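From: Theda Reuter
To: shop-and-garden list
Subject: Re: Which hose clamps for the rain tank line?

Hi all, and hi Benedicta,

Benedicta Arthur wrote:

> I've got a 328 gallon tank behind the shed and a little transfer pump
> that pushes water up to the raised beds. The line is plain reinforced
> PVC hose over barbed fittings, with the cheap worm-drive clamps that
> came in the bag. Two of them weep whenever the pump kicks on. I
> tightened them until the screw slot chewed up and they still weep.
> Do I need better clamps, or different fittings, or is it the hose?
> The Cornik people told me to buy their whole kit again and I'd rather
> not. I need this working before July when it stops raining here.
>
> Benedicta

Oh boy, I've been down this road! Same sort of setup, smaller tank, and I spent most of a spring crawling around under it with a screwdriver and wet knees. So this got long, sorry. I've split it up so you can skip to the bit you want.

1. Look at the hose ends before you buy anything

Take one of the weeping joints apart (drain the line first, I forgot once and got it all down my sleeve). Look inside the end of the hose. If there's a groove worn in where the barb sits, or the end has gone stiff and shiny, cut it off. I take off a couple of inches and start on fresh hose. Use a proper hose cutter or a sharp knife and get it square. My first cuts were on a slant and the short side barely reached the last barb, so of course it leaked.

Mine is Saavedra hose and it's pretty stiff in the mornings. I dunk the end in a mug of hot tap water for a minute or so and it slides right on. No grease, please! I used dish soap on one joint and the hose crept off by itself overnight with the pump running. Plain water is plenty.
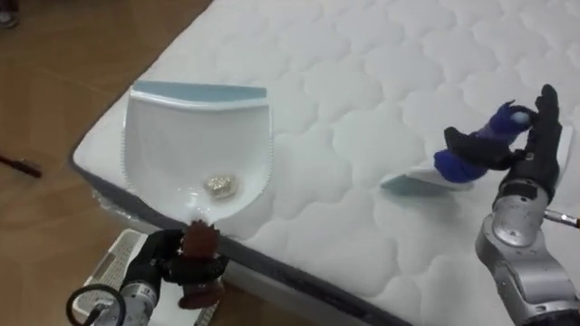
2. Check that the barb is really the right size

I had a mixed bag of fittings, some sold by hose size and some by thread size, and I'd put a slightly skinny one in a slightly fat hose. It went on so easily that I was pleased with myself. If you can push a dry, cold hose all the way on with one hand, it's too loose and no clamp is going to save it. You want to be grunting a bit.

Also run a fingernail around the barbs. Molded plastic ones sometimes have a seam line down each side, and water will happily follow that seam right out the end. A couple of light strokes with fine sandpaper took mine down. Brass ones don't have the seam, but they cost more, and I only used brass at the pump where it gets shaken around.

3. Now the clamps

Your worm-drive ones may be fine if they're the right size. If there's a long tail sticking out past the screw, the band is too big and it pulls into an egg shape when you crank it down. It's tight in two places and loose in two others. That was my whole problem at the tank end, and I'd never have guessed it until I looked at it straight on with a flashlight.

I switched to the Arkov single-bolt kind for the four joints nearest the pump. They have a solid band with no slots, so they don't bite into the hose, and you do them up with a socket. I bought a box of 17 because that's how the hardware store had them, and I've used 13. They come in narrow size ranges, so measure the outside of the hose with it already pushed onto the barb. I measured it loose and had to drive back and swap the lot. The guy at the counter was very nice about it.

Set the clamp over the middle of the barbs, well back from the cut end. Snug it, run the pump, then give it a little more if you see a drip. Soft hose relaxes, so go around again the next day.

4. If it still weeps when the pump kicks on

Then I'd wonder about the kick itself. My pump is a Mernum and it starts with a real thump, enough to make the hose jump off the ground. I strapped the line down about a foot from the pump outlet and put a lazy loop in it before the first fitting, and that calmed everything down. Is yours rigid all the way up to the beds? And is there a check valve anywhere in there?

I wouldn't buy the whole kit again, no. Hose end first, then one properly sized clamp on the worst joint and see how it does. If you want to send me the outside diameter I can tell you which size I ended up with, and I've got those leftover clamps sitting in a coffee can if any of them fit.

Theda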